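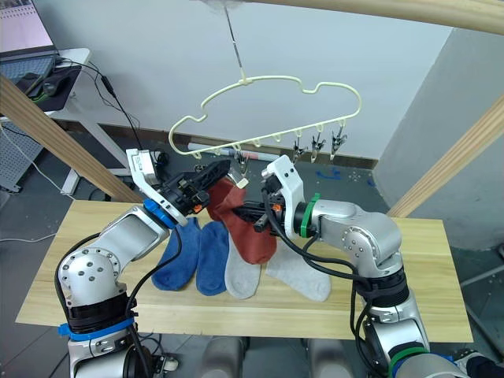

Cabide

O cabide é um utensílio doméstico destinado a pendurar peças de vestuário, seja no roupeiro, seja no estendal, e a sua forma pouco mudou com o passar das gerações. Compõe-se, no essencial, de um gancho e de uma barra ou de dois ombros inclinados, aos quais se juntam por vezes argolas, molas ou pequenos entalhes - pormenores modestos, mas muito estimados por quem tem de arrumar saias, cintos e meias.

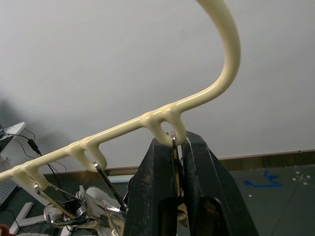
Barra de plástico creme com argolas na face inferior e gancho curvo.

Os modelos de madeira preferem-se para casacos pesados, ao passo que os de plástico, mais leves, convivem bem com a humidade da lavandaria. Na vila de Skeswood, a antiga oficina Correa chegou a fabricar 12 modelos diferentes, alguns deles ainda hoje guardados com carinho nas casas da região.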